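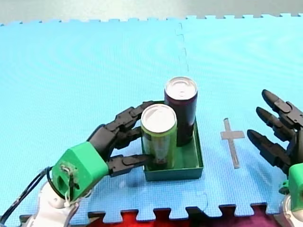
Reading time: 3 minutes

Preparing drink containers for return through the Pallholm depot

This guide applies to residents, strata managers and community organisations returning eligible drink containers to the Pallholm depot or to the satellite collection points at Brunard and Troncoso. It covers sorting, bagging and lodgement. Households returning a small number of containers may go directly to Step 3.

Before you begin

Check that each container carries the refund mark, which is usually printed near the barcode. Aluminium cans, plastic bottles, glass bottles and liquid paperboard cartons are accepted in most cases. Plain milk containers, wine bottles from older stock and cordial bottles of one litre or more may be excluded, and should go in the kerbside recycling bin.

You will need:
Clear or translucent bags, 40 litres or larger
A shallow tray or tub for draining
A bucket for lids and pull tabs that have come away
Gloves, if glass is to be handled

Step 1: Empty and drain

Pour out any remaining liquid. Containers need not be washed, although a quick rinse will discourage ants and odours where they are to be stored for more than a week. Stand cans and bottles upside down in the tray until they stop dripping. Unopened containers are not accepted at any site and must be emptied first.

Do not crush cans. The counting equipment reads the barcode on the side of each can, and a flattened can will be rejected. Labels should be left in place on bottles for the same reason.

Step 2: Sort by material

Place aluminium, plastic, glass and cartons in separate bags. Different colours and can sizes may be mixed within the aluminium bag. Glass should be kept in crates or sturdy boxes where possible — bags of glass are difficult to lift safely and are the most common cause of delay at the counter.

Lids may be left on plastic bottles. Loose lids are not refundable, but may be handed in separately at Pallholm.

Step 3: Choose a lodgement method

Self-service machine. Suitable for up to 100 containers per visit. Feed containers in one at a time, base first, and wait for the light to turn green before inserting the next.

Assisted counter. Suitable for larger loads. Staff will tip each bag onto the sorting table and issue a printed tally. Customers may remain to observe the count.

Bulk lodgement. Loads of more than 2,000 containers must be booked by telephone at least two working days ahead. Bulk loads are not received on a Sunday.

Step 4: Receive the refund

Refunds may be taken as cash, as a transfer to a nominated bank account, or as a donation to a registered group. Account holders should have their Platotis number ready before the count begins, as it cannot be added once the tally has been printed.

Queries about a tally must be raised on the day of lodgement. Please retain the receipt until the transfer appears in your account, normally within three working days.

Storage between visits

Keep bags under cover and off bare soil. In apartment buildings, containers must not be stored in stairwells or against fire doors. Building managers may request a wheeled cage from the depot, subject to availability.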